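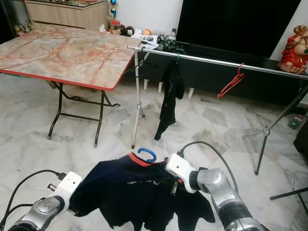 Figure 1. Both arms holding the navy T-shirt on its blue hanger, with the rack behind.

Two-Arm Laundry Helper: Project Report
Independent Build, Home Workshop Option
Submitted November 23, 2020

Why laundry?

My proposal from April said I would build "a general household assistant," which makes me laugh now. By the second week I had cut that down to one chore: take a shirt on a hanger and put it on a rail, and take it off again at the other end of the job. That's it! It sounded tiny when I wrote it on the whiteboard. It has eaten my whole fall.

I picked hangers because a hanger gives you something stiff to hold on to. Cloth on its own goes everywhere. If you can get a finger on the plastic you at least know where the top of the shirt is, and the hook always points the same way (well, unless you loaded it backward, and I did that plenty).

Where I built it

I did the build in the front room at home. I had applied for bench space at the Hirkholm shop, but their slots are 3 hours long, and packing up two arms and all the wiring every time would have left me with maybe half of that to work in. At home I could leave the rig standing overnight and pick up where I stopped. The bad part is that home is a home, so the stuff around the arms never stays put from one day to the next, and my vision code had to get used to that.

The arms came secondhand from a classroom kit sold by Nyberg. The gripper housings are white and easy to open up, and I had them open constantly. Most of the cables run outside the housings. My first cable routing was terrible, by the way. I zip-tied everything tight so it would look neat, and then the wrist couldn't turn all the way. The second try left a big loop over each gripper and that fixed it.

The fingers

I went through four sets of fingertips. The first set was bare printed plastic and it slid right off anything smooth. The second had foam on it, which was great on cotton and awful on hangers (it squished, and the hanger rocked). Set three had a thin rubber skin and a blunter tip, and I liked that shape so much that the fourth set is only a cleaned-up copy of it. 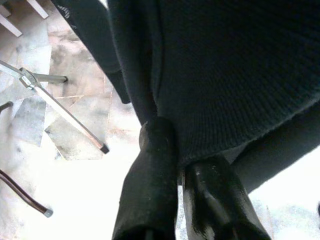
Knits were the hardest material by a mile. A T-shirt is one thin layer and it mostly behaves. Anything ribbed stretches when you pull, so the arm moves and the hem moves a little less, and by the time the code thinks it has arrived, the cloth is somewhere else. What helped was pinching at the hem, where it's thicker, and pulling slowly. I cut the pull speed way down for anything knit and added a short pause before the lift. Boring fix, but I'll take it.

I also learned that closing force matters less than I thought. I had been cranking it up every time something slipped, and all that did was heat up the motors. Lining the two tips up properly did more than any amount of squeezing.

Teaching it where things are

For the camera I started with plain color thresholds, which I'd used in an earlier class. You choose a range of colors, everything in the range is "shirt," everything else is "not shirt." It took one evening to get running and it fell apart the next morning when the light changed.

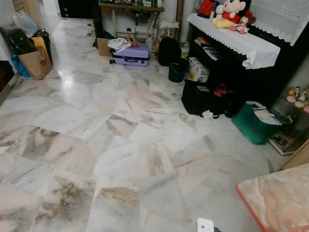
Floors gave me the most trouble out of anything in the vision part. I had expected the clutter to be the problem, and I spent days worrying about it. But a backpack is a solid lump and the code can learn to ignore a lump. Polished marble tile is a different story, with the overhead lights bouncing off it in bright patches and gray veins wandering all over, and a thin edge detector just loves veins. It kept offering me hangers that were really streaks in the stone. I ended up masking out everything below rail height during the search step, which is crude, and then training a small network on my own labeled pictures for the rest. I labeled 3,925 of them by hand. I would not do that again without a better tool, and if you're reading this to get ideas for your own project, please write the labeling tool first!

The training ran on a borrowed desktop from the Sistby lab and took 11 hours for the final version. Earlier versions were quicker and worse.

The hang step

The routine goes like this. One gripper holds the hanger near the shoulder and the other steadies the opposite side. The arms come up together, stop short of the rail, and the camera looks for the rail edge. Then they push forward, lower until the wrist feels weight come off, and let go one side at a time. Letting go with both at once made the hanger swing, so I quit doing that early on.
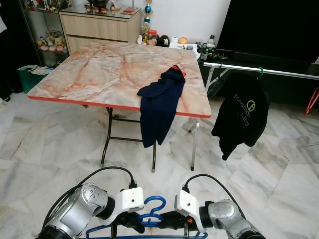
Geseck wrote back on my draft that I should put the rail in a fixed spot and skip the search completely: "You are spending most of your effort finding a thing you could bolt down." That's fair, and for a pure hanging test it would be faster. I kept the search because I wanted the rack to be something you could shove aside to vacuum. I did add a fixed-rail mode as an option, though, and it's in the code under the settings file.

What still needs work

Taking a shirt off the hanger is much shakier than putting the hanger up. The neck hole catches on one shoulder and the arms end up in a tug of war with each other. I have 14 open items on my bug list and most of them are some version of that. Long sleeves also wrap around the wrist cables now and then, so I want to try a sleeve of smooth fabric over the loops. After that I'd like to swap the wrist cameras for ones with better exposure control, if I can find a pair I can afford before next term.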